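Skargate's room tidy-up service opens in Heltley

Heltley, 2 July 2025 - I've wanted to write this one since January, so forgive me if I sound a bit giddy. As of this morning, Skargate is taking bookings for living room and bedroom tidy-ups all over Heltley, and we'd love to come to your place!

My name is Veronika Trummer and I started Skargate after years of cleaning offices at night. Offices are easy. They all have the same desk and the same coffee ring. Homes are what I like - the blankets somebody's aunt picked out, the good curtains, the chair that collects everything. A home visit with us lasts 90 minutes and you get the same person each time, so you don't have to explain your bins and your cupboards over and over.

We begin with the trash, always. Wrappers, old bags, scraps of this and that, all the light stuff that piles up on the furniture and slides down behind it. You'd be amazed how different a room feels once that's gone, before anyone has even touched a vacuum. Then we fold what needs folding, shake out the throws and covers, and do the floor last.

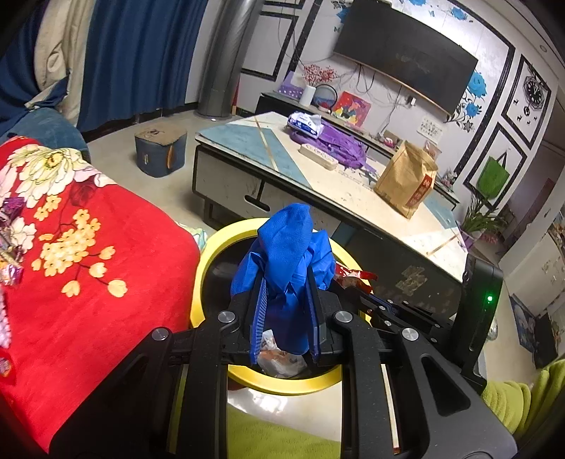 We don't throw out anything you might want, by the way. If we're not sure about a thing (a half-full packet of candy, say, or a piece of cloth that could be a rag or could be your favorite scarf) it goes in a tray by the door and you decide when you get home. People who tried us out this spring told me the tray was their favorite part, which I did not see coming.

For the first 24 households that book, the opening visit is half price. After that you can book one visit at a time or take our Stolia plan, a set of three visits you can use whenever you like. We bring our own cloths and bags. If you have a flowered bedspread or anything else that needs gentle handling, tell us when you book and we'll make a note of it.

We're working out of the Karabulut building, upstairs, and you're welcome to come in and ask questions. Reporters too! I'm happy to talk, and happier still to let you follow along on a visit if the customer says yes. Ask for Veronika at the front desk, or leave a note with your number and I'll call you back the same evening.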